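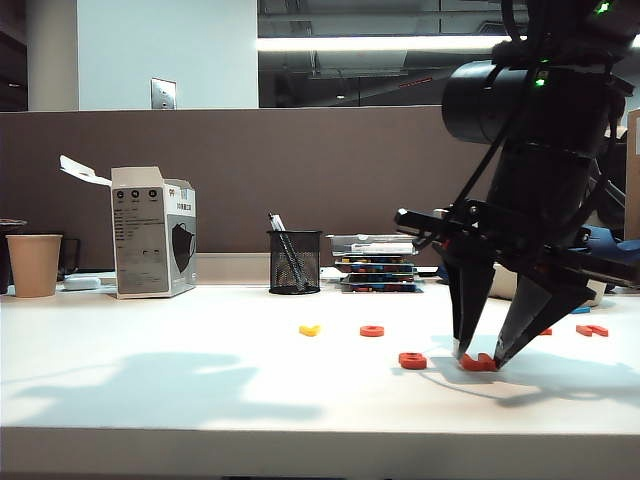
Reading Loose Foam Letters from Any Side
Student project report, second-year Design for Learning, Peltville College

Group members: Araceli Villalobos, Chin-lung Fang, Fung-ping Cheung
Project tutor: Svatopluk Vávra

1. Background

Foam letters are sold as a first spelling toy and are used in many nurseries and infant classes. They are cheap, light and safe to drop. In a tray or puzzle board each letter has its own hole, so the child knows which way up it goes. Once the letters are tipped out on a table that help is gone. They land facing any direction and some land back to front, and because the foam is the same colour on both sides there is no way to tell.

Our project looked at how well people can name loose foam letters lying flat on a plain table, and which letters cause the most trouble. We wanted to give simple advice to the infant school in Emamham, where Lai-ching Man runs the reading corner and had asked us why the children kept arguing over the same few pieces.

2. Materials

The letters came from a mixed box lent to us by the school. It held 318 pieces from at least two different sets. The larger part was from Skastow, which makes lower-case letters with rounded ends. The rest were older and had no maker's name. A number of pieces were torn or had a corner missing, and we kept these to one side for a separate short test.

We sorted the box by letter first. This took most of an afternoon and caused the first disagreement in the group. Chin-lung had put all the plain rings in the pile for o. Araceli pointed out that some of them might be zeros, as one of the sets had included numbers. We could not settle it by looking at the shapes, so all plain rings were treated as o and the answer zero was also marked as correct.

The table had to be white, or at least pale and without a pattern. We had tried a wooden one in the first week and the orange pieces were harder to pick out. For each round we put out a small handful of letters with space between them.

3. Method

We had 30 readers, all adults, mostly students from other courses. Each one stood at the front of the table and named the letters in any order, pointing as they went. They were not allowed to touch the pieces or walk round to the other side. One of us wrote down the answers and another laid out the next round.

In the first half of the session the letters were placed upright and the right way round. In the second half they were dropped from a cup and left as they fell, unless two were touching, in which case one was moved away. We recorded 1,420 answers, and 652 of these were for dropped letters.

If a reader gave two names for a piece we wrote down both and marked it as unsure. Svatopluk Vávra suggested this after our trial run, when we had been pushing people to choose. The unsure answers ended up being the most useful part of the notes.

4. Results

Upright letters gave few problems. Most of the wrong answers were for l and i, where the dot on the older pieces is joined on by a thin strip and is easy to miss. 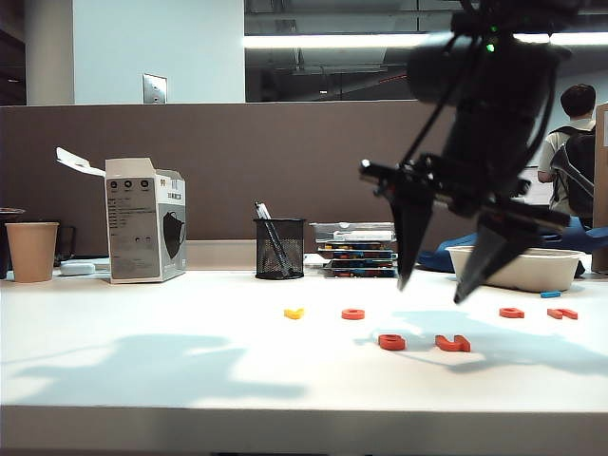

Dropped letters were a different matter, and the answers fell into groups. The first group is letters that keep their shape however they fall. The ring of an o reads the same from every side and was almost never named wrongly, apart from the question of zeros. The second group is letters that turn into another letter with a small change of angle or a short stroke. The small yellow piece on the table is like this, as it can be taken for a y or a v, and so is the red one lying on its side, which passes for a J or a c. The third group is letters with a bowl and a stem, such as b, d, p and q. With these the reader has to know both which way up the piece is and which face is showing, and on a loose piece neither is certain.

The letter n was often called u, which we expected. We did not expect z to be called n, but it happened whenever the piece had turned on to its side. Several readers corrected themselves on this one after looking at the letters round it.

Colour had less effect than we thought it would. Readers did use it to find pieces, and tended to start with whichever colour there was least of on the table, but we found no letter that was read better in one colour than another. Fung-ping checked this twice, as Lai-ching Man had told us the children believed the yellow ones were harder.

Torn pieces were read badly in every position. An e with its bar missing was called c by every reader who was shown it – and we would have said the same. A small fragment that we think came from a k was given a different name nearly every time.

5. Problems

Our readers were adults who already know their letters well. Children who are still learning may make other mistakes, and we did not have permission in time to test with them.

The light in the room came mainly from one direction and there were shadows across the table for much of the session. We do not think it changed the answers, but we did not measure it. A repeat should use even light.

We also should have labelled the backs of the pieces in pencil before starting. As it was, we had to agree among ourselves which letter each dropped piece was, and for a few we relied on the matching pile in the sorting tray.

6. Advice to the school

Throw away torn letters, even if they still look usable.

Mark the bottom edge of b, d, p, q, n and u with a short line of permanent pen on the front face only. This shows which way up the letter goes and which side should be showing.

Keep numbers in a separate box from letters.

When letters are tipped out for a spelling game, ask the children to turn them all the right way first. Lai-ching Man tried this with one table in February and told us the game took longer to start but had fewer arguments in it.

7. Further work

Fung-ping would like to repeat the test with capitals, which have fewer mirror pairs. The school has asked to have its box back by the end of term, so another set would need to be bought. The answer sheets are in the project folder in the Fung Room, with the sorted lists at the front.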